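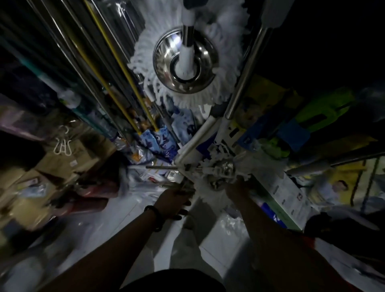
Spin mop and string mop heads among the cleaning supplies, seen from the head camera.

The comparison of head cameras for the Poltov arm was completed in January, and the findings are set out in this post for readers who follow the gripper trials. Two cameras were considered, the Fladari and the Gondal. Each was worn at head height by a person handling goods in a crowded shop corner, and the recordings were passed to the Dramis controller for review.

Mops were chosen as the main item. The strands hide the hands, the metal centre of a spin mop throws back strong highlights, and clear wrapping does the same on a smaller scale. Dark corners close to white strands proved the hardest test of exposure. The Fladari held detail in the shadows for longer, although nearby objects at the sides were often blurred. The Gondal gave sharper edges on poles and packets but lost the right hand whenever it passed into shade.

Of the 74 recordings kept, seven were set aside owing to poor light. The remainder will be used to decide finger width on the next gripper, as the present pair cannot close on a string bundle without trapping loose strands.

The Fladari has been retained for the time being. A second round, with a lamp fitted beside the lens, is planned.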